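Caring for Clothes at Home
Handout 2: Folding a zipped jacket

Welcome back, everyone, and thank you for bringing so many coats last time — the pegs at Sarkau Hall have never been so full! We spent the first session on shirts, which forgive almost anything. Jackets are a little more stubborn, and the stubborn part is nearly always the zip.

Begin with a surface bigger than the jacket. A bed is lovely for this, as the blanket holds the cloth gently while you work, and it saves your back if you fold a whole pile at once. Close the zip all the way, empty the pockets (do check twice, I once folded away a bus ticket and a boiled sweet) and lay the jacket on its back. Draw the sleeves out to the sides and smooth from the collar downwards with a flat hand.

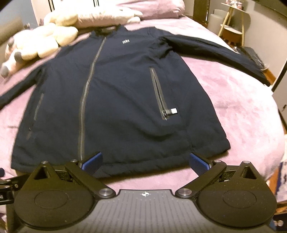 Fig. 1. Navy jacket laid front side up, sleeves out, before the first fold. Note the slanting zip.

A slanting zip like this one doesn't give you a centre line, so please don't fold along it. Find the middle of the collar and the middle of the hem, and take your line from those. Then bring one side in by a third, lay its sleeve straight down, and do the same on the other side. Fold the hem up to the collar last of all, keeping any pocket pulls flat so they don't press a mark into the cloth.

For practice, fold the same jacket until it takes you under 90 seconds, then try one with a hood. We'll spend the first 20 minutes next time comparing results, and I'll bring the shelf dividers.

Waltraud Gisler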